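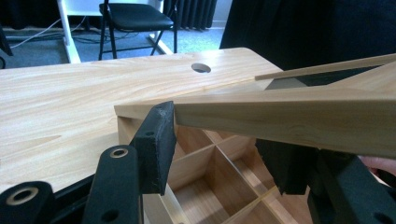

弗洛维克的第二次机会

上赛季结束时，弗洛维克（Flovik）排在联赛倒数第二，靠净胜球保级。今年八月球队重新集中，名单上走了六个人，只补进来两个。球迷论坛上的预测大多把他们放在降级区。

到了秋天，他们排名第五。

变化从后场开始。主教练约瑟芬·范赫克（Josefien Van Hecke）接手后放弃了前任坚持的三中卫，改打4-4-2，两条线之间的距离压得很短。她在德拉基斯维尔（Drarkisville）青年队带队时就用这套东西，当时有人嫌它老气。

“我手里没有能一个人带球过半场的中场，”她说，“那就让球少在中场停留。”

这种踢法在主场对吉姆斯特德（Gemstead）一役里看得最清楚。对手控球占优，前三十分钟几乎都在弗洛维克半场传递，但真正打进禁区的球很少。两名边前卫回收到边后卫身前，逼着吉姆斯特德反复从边路起高球，中卫再一一顶出来。下半场第2次角球，弗洛维克由后点包抄得分，这也是全场唯一的进球。到场观众1,323人，在这块场地算是不错的数字。

赛后吉姆斯特德一方抱怨主队踢得保守。范赫克没有反驳，只说下次客场对他们，大概还会这么踢。

问题也很明显。球队落后时缺少办法，两次先丢球的比赛都输了，其中对贝泽拉（Bezerra）那场输得尤其难看。贝泽拉开场不久就领先，随后把防线退到禁区前沿，弗洛维克拿着球不知往哪里送，长传找前锋，一次次被对方中卫轻松收下。换上第三名前锋之后，中路空了出来，又被打了反击。

替补席偏薄是另一层担心。主力右后卫已经连续首发216天，中间没有轮休，助理教练组内部对此有过争论。俱乐部冬窗的预算还没有定，董事会倾向于租借，范赫克想要一名能长期留下的边后卫。双方谈过，没有谈拢。

训练安排上，她把周中的一堂体能课换成了定位球。球员起初不太适应，觉得站着的时间太多。几周下来，弗洛维克有近半数进球来自角球和任意球，抱怨声也就小了。门将出球同样有了规定：对方两名前锋压上时一律开长球，不许冒险短传。老队员说，规矩多了，场上反倒不那么慌。

接下来的赛程并不轻松，连续三个客场，最后一站又是贝泽拉。范赫克说那场比赛她会作些调整，首发至少换两个位置，具体是谁，要看这周训练的情况。

2020年11月4日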